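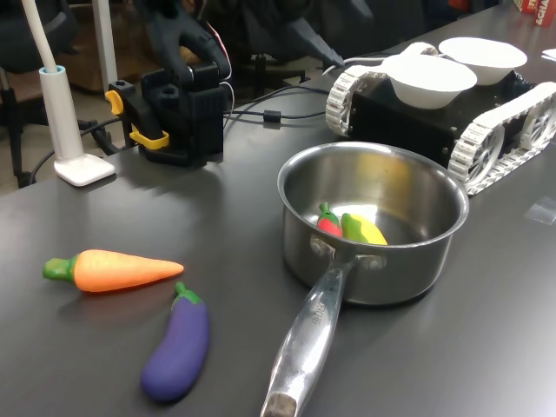

Fig. 1. Tabletop arm clamped at the back of the bench, with the saucepan, the toy vegetables and the tracked vehicle carrying two bowls.

Handout 5: Reading a vendor's claims
Buying Automation, unit on small arms
Revised 06/07/2025

Bring this to class along with the Clumance brochure. We will go through the brochure line by line, so please mark it up beforehand. The product is the Clumance Starter Cell, sold through Skolesier at 3524 dollars, with a yearly support plan at 249 dollars on top. The brochure calls it "a complete kitchen automation lab in a box." Each word in that phrase deserves a hard look, starting with "complete."

1. What the money buys

The price list covers the arm, the clamp, the power supply and a license for the Nanura software. It does not cover a computer. The Nanura requirements page asks for a machine with a decent graphics card, and that page is linked only from the support site. The tracked vehicle is a separate product, and so is anything you want the arm to pick up. A school that budgets from the brochure alone will come up short in the first month.

The support plan is described as optional. Read the terms. Software updates stop after the first year without it, and the vendor's own release notes from February say that older versions of the task library will no longer load in the new player. I would not call that optional.

2. The word "kitchen"

A toy carrot is a fair thing to practice on. It doesn't bruise or drip, and it is the same carrot tomorrow. My complaint is with the step from there to "kitchen-ready skills." Picking up toy produce tells you that the arm can pick up toy produce. A real pepper has a skin that slides and a stem that snaps, and no two are the same size. If the vendor has results with real food, they should be in the brochure, and they aren't.

The saucepan is a better test than it first looks. Polished steel throws reflections, and on this one the yellow pepper shows up a second time as a pale patch on the inner wall. Ask any vendor how the vision part of the system handles a shiny pan. Clumance's answer, when we wrote to them, was a link to the brochure.

3. The word "gentle"

Page 9 of the brochure promises a "gentle adaptive grip." Before you read on, write down what you would need to measure to check that. Most people write "force," and then find that the data sheet gives a maximum force and no minimum. The maximum tells you how hard the thing can squeeze. For gentleness you want the other end of the range, and how well it repeats.
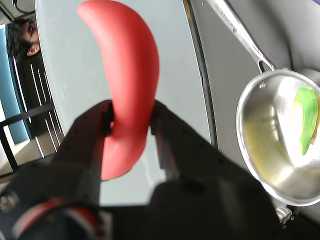
Fig. 2. Two-finger grip on the red toy chili, held near its lower end.

Look at where the fingers meet the chili. They have it near one end, and most of the curve stands up above them. With a light toy that may be perfectly fine. With a heavier object of the same shape, I would want to know whether it turns between the pads when the arm speeds up. A still can't settle that, and neither can the edited clips on the Skolesier site, which tend to cut away between the grasp and the release. Ask for uncut footage, failures included.

4. The word "autonomous"

The brochure uses this word freely and defines it never. It could mean any of the following:
a person steers the arm the whole time;
the arm replays a recorded motion;
the arm chooses its own motion from what its cameras report.

These are very different products at very different prices. The manual describes all of them as "modes" and the brochure shows pictures without saying which mode was running. Until told otherwise, assume the cheapest one.

5. A competing quote

Dogbe sells an arm in the same size class and rents it by the term. Their paperwork is plainer and their claims are smaller, though the lead time is long and the return shipping falls on you. Don't take that as a recommendation. I have the same question for them about the minimum grip force, and no reply yet.

For next time

Write one page to a purchasing office, for or against the Starter Cell. State the full first-year cost, including what the brochure leaves out. Pick one claim and describe a test that could prove it wrong, using objects you could buy at a grocery store. Say how many tries you would run and what result would change your mind. Pages that quote the brochure as evidence for the brochure will be handed back.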